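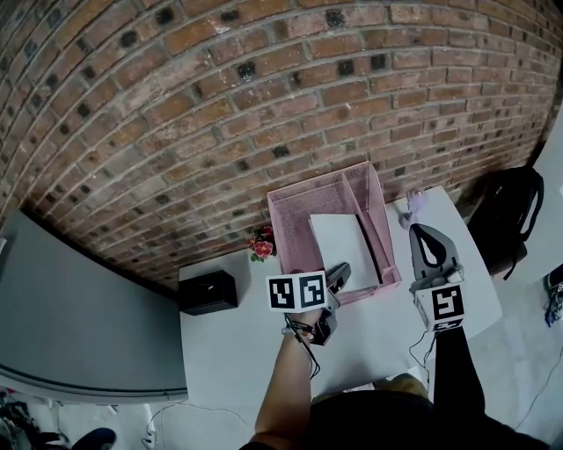

Desk organiser against the brick wall at our Plaltbridge office.

Part-time Bookings and Accounts Assistant
Duggan Translation Services, Plaltbridge
20 hours a week, permanent

Duggan arranges interpreters and written translations for GP surgeries, solicitors and housing offices. We are looking for someone to join Tracey Staniforth and Tahmineh Zamani in the bookings office. The post is open because Evie Furnival is moving to our Zellholm branch.

What you will do

Take bookings by phone and email and match them to an interpreter
Send confirmations and chase missing timesheets
Raise invoices at the end of each month
Keep the interpreter register up to date – there are 996 names on it, and many of the phone numbers need checking
Cover the Spanish document queue with Wenceslao Fuentealba when he is busy (no Spanish needed, this is filing and proof copies only) 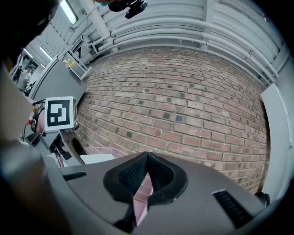
Where you will work

The office has red brick walls and strip lighting, with white pipes running overhead. It is on the second floor and there is a lift from the Wener Street entrance. Buses stop outside. We have no parking of our own.

What we need from you

You should have 2 years of office experience, be comfortable on the phone and be able to use a spreadsheet without help. Bookkeeping experience is useful but we can train you. Hours are worked over four mornings and one full day. Which day is full can be agreed with you, though month end is always busy. Languages are welcome but not required.

How to apply

Send a CV and a short letter to Imogen Hebden, Office Manager, by noon on Friday, February 23, 2018. Please give the names of 2 referees and say when you could start. We will not contact referees before interview. If you applied in January for the evening post, you are welcome to apply again for this one.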